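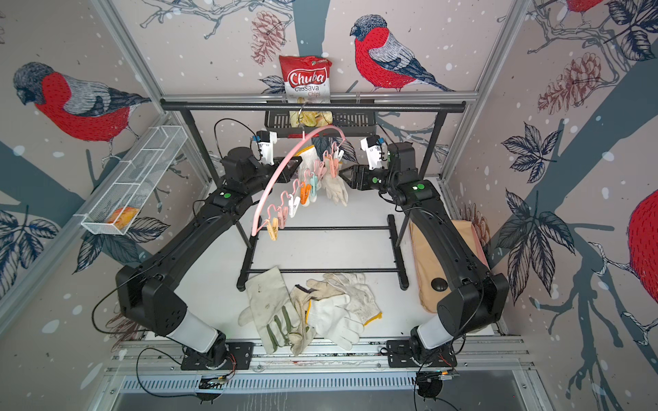 Glove cell, both arms reaching toward the hanger, two white knit gloves up.

Ticket: open day demo, right arm stops short of the clothespin
Unit: Doltora two-arm cell, glove hanging task
Status: closed, one follow-up open

Okay, writing this up while I still remember it, so forgive the rambling!

We had the Brilla group in on Monday for the open day and the glove cell was first on the tour. Doors at 9:00, and at 8:20 I'm running the warm-up and the right arm just parks itself in front of the hanger. Jaws right in front of a glove, no fault, green light on, perfectly happy. Then 19 seconds later it times out and goes home. Left arm, no trouble at all.

What I tried, in order:

8:24 Restarted the task from the panel. Same thing, same spot.

8:30 Power cycled the right arm only. It came back fine, homed fine, parked in front of the hanger again. Grr.

8:37 Pulled up the log. Error 133, target out of tolerance. So the arm knew where it was, it just didn't like where the clothespin was.

8:41 Went looking at the hanger. It's the pink round one with the pins all the way around, and it swings if you so much as breathe on it (I love it for demos, people get it right away, but it's a pain). I held it still with a finger, reran the locate step, and the right arm went straight in. So, hanger, hooray.

8:48 Slid the thin hook along the rack bar until the hanger quit twisting, then redid the locate for both arms. Left the basket of cassava chips where it was, since moving it means teaching the snack task all over again and I was not doing that with people in the lobby.

8:55 Full run, two white knit gloves, both pinned. Done with five minutes to spare!

The visit itself went great. The Strand folks tagged along too and mostly wanted to know about the leather gloves in the pile. Short answer from me was that we do the knit ones first and the leather is heavier, so we'll see. One person asked who painted the bullfinches. It's a print, but I was flattered on its behalf.

One wobble in the afternoon: 133 popped up again in the second demo. I upped the settle wait before locate to 900 ms and it stayed away for the rest of the day. Log says 53 cycles after that change, none timed out.

Still open: I want a stiffer hook. Sent the request to Huser with the part drawing. Until it shows up, please don't bump the rack when you're reloading gloves, and if you do, rerun locate on BOTH arms before you hit start.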